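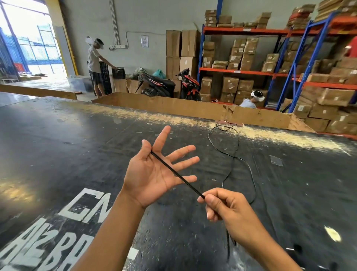 Mellirside Cable Handling Cell: Progress Report to the Clorkgate Fund
Reporting period: August to November

1. Purpose of this report

This report covers the second stage of the grant awarded for the refurbishment and return to service of the cable handling cell at Mellirside. It describes the condition of the cell at the start of the period, the work carried out on its moving cables, the maintenance routine now in force, and the matters that remain open. Spending is reported separately in the quarterly statement.

2. Position at the start of the period

The cell consists of one six-axis arm, a rotary feed table supplied by Ekström, and a controller cabinet that serves both. At the end of the first stage the arm had been leveled and re-anchored, and the feed table had been aligned to it. The cell ran in manual mode only. In automatic mode it stopped with a communication fault between the controller and the wrist unit, usually within the first hour of a shift.

The fault log held 46 stops of this kind at the beginning of August. Inspection traced the greater part of them to the signal cables that run along the outside of the arm. Several had been routed too tightly at the elbow, and two had a permanent twist from having been pulled straight off the spool during an earlier repair. The remaining stops were traced to a loose ground connection inside the cabinet, which was corrected in the first week.

3. Work completed

3.1 Replacement of the arm cables

All signal cables between the cabinet and the wrist unit have been replaced. The new cables were laid with a longer service loop at the elbow, and the clamps were moved to the positions given in the arm manual. The old clamps were discarded; they had been tightened enough to mark the jacket.

The arm was taken through its full range at reduced speed after each clamp was fitted. One clamp at the shoulder was found to rub against the cover at the far end of travel and was turned by a quarter turn. No further contact was found.

3.2 Preparation of spare cables

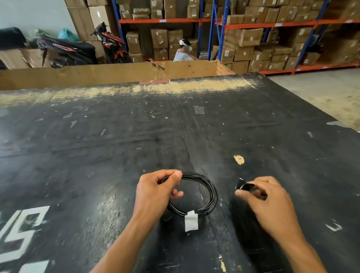

The spares kit for the cell did not exist before this stage, and any cable failure meant waiting for a delivery. Spare cables are now prepared by hand at the worktable and put away ready for use. Each cable is run through the fingers along its full length, any kinks are worked out, and the cable is coiled in loose loops without a forced twist. The coil is held together near the top while tape is brought to it, as there is already white tape around the strands at the bottom and a short strip of black tape ready in the right hand. Under the cell's marking rule, white tape shows that a cable has been checked for length and black tape that it has passed the continuity test. A coil without both is not to be fitted to the arm.

The kit is to hold 30 finished coils. Cables that show a flattened section or a cut in the jacket are rejected at the worktable and are not shortened for other uses, which was the earlier practice and a source of some confusion over lengths.

3.3 Controller and feed table

The backup battery in the controller was replaced and the position data was reloaded from the copy held by the maintenance office. The feed table required a new drive belt. The belt first delivered was of the wrong pitch, and the correct part arrived in October. The supplier accepted the return, and there was no added cost to the grant.

4. Endurance run

The cell was placed on an unattended endurance run in automatic mode at the end of October. The target set in the grant agreement was 336 hours of operation. The run was completed with one stop, caused by a part that had been seated badly on the feed table. No communication fault was recorded.

Cable temperature at the elbow was checked by the shift technician during the run and stayed within the limit stated by the manufacturer. The jackets were inspected afterward and showed no marks at the clamps.

5. Maintenance routine

A written routine has been adopted for the cell and is posted on the cabinet door. Its main provisions are as follows.

At the start of each shift, the technician looks over the cable path from base to wrist with the arm at rest and drive power locked out.

After every 120 hours of running time, the clamps are checked for movement and the service loop at the elbow is compared with the reference mark.

Whenever a cable is changed, the old cable is tagged with the date and the reason for removal and is kept until the next monthly review.

When a coil is taken from the kit, a replacement is prepared in the same week.

The routine has been in use since the endurance run. Two technicians on each shift have been trained in it, and training of the relief staff is under way.

6. Open matters

The grease fitting on the third axis remains difficult to reach with the cover in place. A modified cover has been drawn up, and a quotation has been requested from Bover.

The continuity tester is shared with another department and has not always been available. This has slowed the preparation of spares — the kit is not yet complete — and the purchase of a dedicated tester is proposed under the remaining equipment allowance. The Fund's approval is requested for this change of use.

The fault log is still kept on paper. It will be moved to the site maintenance system during the next stage, together with the records of cable changes.

7. Next stage

Work planned for the coming period includes completion of the spares kit, fitting of the modified cover if the quotation is accepted, and a second endurance run at full production speed. The next report will be submitted in February.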